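Médaille de la commune pour les pompiers volontaires d'Oltberg : votre avis ?

lutfa_amarasinghe
26 juin 2024
Bonsoir à tous, vous avez peut-être lu le compte rendu du conseil : la médaille d'honneur sera remise en juillet aux pompiers volontaires qui ont évacué le quartier du Sikder pendant la crue. Je trouve ça très beau et j'avoue que j'ai eu la gorge serrée en lisant la liste (mon voisin y est, il n'en avait parlé à personne, même pas à sa femme !). Est-ce que quelqu'un sait si la cérémonie est ouverte à tout le monde ?

Kuler67
Oui, ouverte à tous, devant la mairie. Par contre je vais faire mon rabat-joie : 615 euros la médaille, gravure comprise, alors que la caserne attend des pompes neuves depuis la crue... Je n'ai rien contre eux, au contraire, mais j'aurais préféré qu'on leur demande.

mamie_jurari
Mais on peut faire les deux, Kuler ! Mon mari a servi longtemps et sa médaille est toujours sur le buffet du salon, les petits-enfants la réclament à chaque visite. Une pompe, ça ne se met pas sur un buffet. Pendant que j'y suis, je continue mon tricot pour la tombola du même jour – venez nombreux, il y aura aussi des tartes.

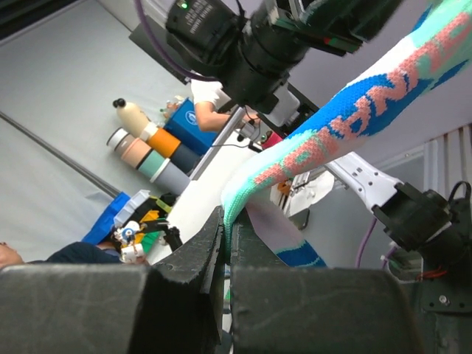
Chaussette en bleu roi, vert menthe et blanc, lettres rose saumon

lutfa_amarasinghe
Oh les belles couleurs ! Je prends des billets, c'est décidé.

Kamrul Ekanayake
Je rejoins un peu Kuler. La pétition pour les pompes a 329 signatures et le maire n'a toujours pas répondu. Qu'il profite du discours pour annoncer une date, et j'applaudirai de bon cœur, médailles comprises.

Kuler67
Voilà, c'est tout ce que je demandais. Je viendrai quand même, hein, je ne suis pas un ours.

mamie_jurari
Alors je te garde une part de tarte, Kuler. Rhubarbe ou mirabelle ?

Kuler67
Rhubarbe, merci ! Et j'apporte la pétition, pour ceux qui n'ont pas encore signé.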